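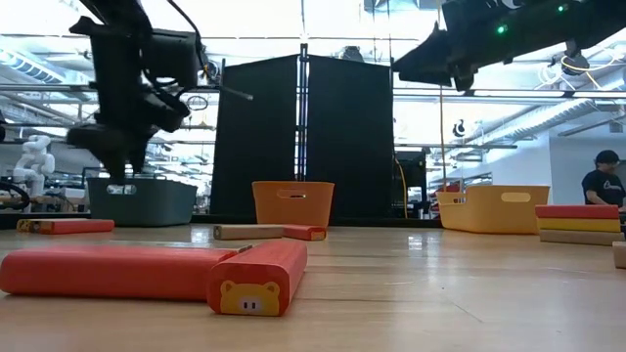
Segundo Vilja Hyvönen, as caixas com pega recortada só compensam quando são todas da mesma altura, e ela deixou de comprar conjuntos coloridos por causa disso. Escreveu-o nos comentários ao nosso texto anterior sobre arrumação de brinquedos, e a observação serve de ponto de partida para esta análise, porque o conjunto Sisirel tem precisamente esse problema: a caixa amarela é mais larga do que as outras e não encaixa em cima de nenhuma.

O conjunto traz 3 caixas de plástico, uma cinzenta-esverdeada, uma cor de laranja e uma amarela. Custou 29 euros na loja Pultow. Os blocos de madeira são da Heiskanen e foram comprados à parte. Usámos tudo junto durante 7 semanas, numa mesa de madeira clara e depois numa estante baixa.

Começando pelas caixas. O plástico é rígido e não cedeu com o peso dos blocos. As pegas são aberturas na própria parede da frente, sem peças coladas ou aparafusadas. Uma criança pequena consegue puxar a caixa por ali, mas levantá-la cheia já pede as duas mãos por baixo. O rebordo não tem rebarbas. O interior limpa-se com um pano húmido, e a cor de laranja foi a que ficou com mais riscos visíveis.

Não há tampas. Para quem guarda peças grandes é indiferente. Para puzzles ou peças miúdas, o pó acumula-se depressa e convém procurar outra solução. A marca vende tampas em separado, mas só para o tamanho mais estreito.

Os blocos são barras de arestas arredondadas, em vermelho, amarelo e madeira ao natural, com comprimentos diferentes. Alguns têm na ponta a cara de um porquinho amarelo, de focinho cor-de-rosa. A impressão aguentou bem o uso normal; num dos blocos começou a desaparecer uma orelha, no sítio onde bate contra os outros dentro da caixa. A tinta vermelha é brilhante e mostra dedadas.

Empilham-se sem dificuldade quando ficam deitados e alinhados. Três a quatro níveis aguentam-se bem, mais do que isso depende da paciência. Os vermelhos compridos rolam um pouco se a mesa tiver inclinação. Ao cair no chão fazem bastante barulho, e um tapete resolve.

Na arrumação, experimentámos separar por cor e desistimos ao fim de 2 semanas. Os vermelhos são muitos e enchem logo uma caixa, enquanto os amarelos ficam a dançar na maior. Funcionou melhor separar por comprimento: compridos na amarela, curtos na cor de laranja, e a cinzenta para os que têm porquinho, que são os mais procurados.

A favor: plástico firme, limpeza fácil, pegas sem peças soltas.
Contra: larguras diferentes, falta de tampas, riscos na cor de laranja.

Pelo preço, recomendamos as caixas a quem as vá pôr lado a lado. Quem precisa de empilhar deve ver primeiro o modelo Sturkonov, mais caro e de medida única.

Categoria: Casa e Crianças > Arrumação > Análises

Artigos relacionados
Caixas com tampa para peças pequenas: o que comprar
Sturkonov de medida única, análise após um inverno
Como retirar marcas de lápis de cera de blocos de madeira
Estantes baixas para o quarto das crianças
Tapetes de brincar que abafam o ruído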